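Workshop notebook – sorting of the desk basket
2020-08-02
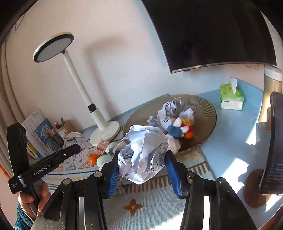

Today I want to write down what we decided about crumpled paper, before I forget the details. In April we wrote in this same notebook that "paper is easy, it goes to the paper box", and now I must correct myself. Paper is easy when it is flat. When it is crumpled it takes the space of a thing ten times heavier, it hides the other things, and it comes to us mixed with everything that people put in a basket when they have no better place.

The basket on the light blue desk is a good case for this. It is the round brown one with the fine ribs, and we use it for the practice of sorting, so it has crumpled white paper inside together with two plush toys, the white and dark blue one with the stripes on its head and the small yellow, red and orange one. Shalini prefers to work with this mixture. Her argument is that a basket with only paper teaches nothing about the order of work, and I agree with her after this morning.

Order of work, as I understand it now

First the loose paper on the top. Then the paper that stands at the back, then the pieces beside the toys, and the toys at the end. I tried the other order also (toys first) and I did not like it. When a toy comes out, the paper around it falls into the hole and goes to the bottom, and then one must reach deep for it. With the toys still inside, the paper has something to lean on and stays high.

Lakmal does not agree with this fully. He says that for a deeper basket the toys should come out first, so that they do not get pressed. Maybe he is right for a deeper basket. I leave his opinion here and we can test it when the tall one from Jayasinghe arrives. It was ordered in April and we still have no answer about the delivery. I will write to them again.

How to hold a crumpled ball

I have now handled enough of these to have an opinion. A ball of paper does not have a correct side, but it has better and worse places. The best is to take it across the widest part and close slowly. The folds give way a little and then they stop, and at this moment the hold is good. To press more after that brings nothing, only the ball becomes smaller and the next person has a different ball.

This is the real problem with paper as practice material: it changes. A ball which was used all morning is harder and smaller than a new one. If we compare the work of two persons and one of them had the old balls, the comparison is not fair. My proposal is as follows.

- Make new balls at the start of each session, from flat sheets, one sheet for one ball.
- Crumple with two hands, do not roll it hard. We want a loose ball with sharp folds.
- Make also one or two twisted pieces, long ones. They behave differently and people forget them.
- When a ball is pressed hard, put it away and take a new sheet.
- Old balls go to recycling at the end of the day, not back to the basket.

For the sheets we take the misprints from the printer, with text on one side. I prefer them to clean paper. The printed lines help the eye to find where one fold ends and the next begins, and also I do not like to waste good sheets. Please check that there is nothing private on them before they are crumpled. I found a sheet with an address list in the misprint pile last month, and I was not happy.

Time

I took the time for six full rounds, basket full to basket empty, always with the same person (myself). The best round was 27 seconds and the slowest was 41. The slow one was my own fault, I took the yellow toy together with a piece of paper, and had to put down both and start again from there. I did not repeat it, because I think such mistakes should stay in the notes.

I had expected the twisted piece to be the slow one. It was not. It stands up by itself and is easy to reach. The slow ones are the small wads which lie against the wall of the basket. The wall is ribbed, and the paper catches on it a little when it comes up. A smooth wall would be different, I suppose. We have the smooth Oser bin under the sink, perhaps Lakmal can clean it and we try it next week.

The basket itself

I want to say something good about it, as I complained when it was bought. It is light, it does not scratch the desk, and the opening is wide enough. My complaint was that it is brown also inside, and I was afraid that we would not see what is at the bottom. For white paper this is no difficulty at all. For dark things it will be worse, and I would not use it for the black socks.

It moves, however. If one pulls at a piece that is caught, the basket comes a little with it. Shalini suggested a rubber mat under it. I would first try with a damp cloth folded in two, which costs nothing. If the cloth leaves a mark on the blue surface we go to the mat.

About the toys

They should be washed. I read the label of the big one and it permits 30 degrees... no, I should not write this from memory. Read the label again before washing. The fuzzy part of the small one collects paper dust, so shake it outside and not over the desk. When they go back in the basket, put them down lying, the big one on its side and the small one next to it. We began to do it this way without any discussion and now it is the habit, so let us keep it as the standard.

Please do not bring other toys from home for the moment. I know that there is a wish for more variety, and it is a reasonable wish, but I would like to finish this series with the same two. Afterwards we can open the box from Pudemine, where there are enough of them.

Light

The desk lamp stays on the left. I worked for one round with it switched off, only with the light of the room, and I noticed that the folds become flat to the eye and it is harder to judge how big a ball is. With the lamp there is more shadow in the folds. Lakmal thinks this is only a matter of taste. It can be, but I ask that the lamp is not moved during a series, because then at least we all work with the same taste.

Mistakes of today, for honesty

I started without counting the sheets, so I do not know how many balls I made. Next time write it on the board before crumpling.

I left the old balls in the bag beside the door and somebody threw them with the general waste. The paper bag must have a label. I have made one now, with big letters.

I wrote the times first on a sheet from the misprint pile, and then nearly crumpled this sheet. Times go directly in the notebook.

Open points

- Write to Jayasinghe about the tall basket (me).
- Clean the Oser bin and check that it fits on the desk (Lakmal).
- Damp cloth under the basket, look for marks after one hour (Shalini).
- Decide if thin paper should be included. The wrapping paper from Plaltero is very soft and makes almost no sharp folds, I believe it will behave more like cloth. I would keep it in a separate series.
- Toys first or toys last: repeat with the tall basket, both orders, the same person for both.

Added in the evening: Shalini made two rounds with my order and two with the order of Lakmal, in the brown basket. She finds mine more comfortable but says that the difference is small. She also noted that the paper piece near the front rim should be taken very early, as the hand passes over it each time and can push it out onto the desk. I add this to the order of work: front rim first, then the rest as written.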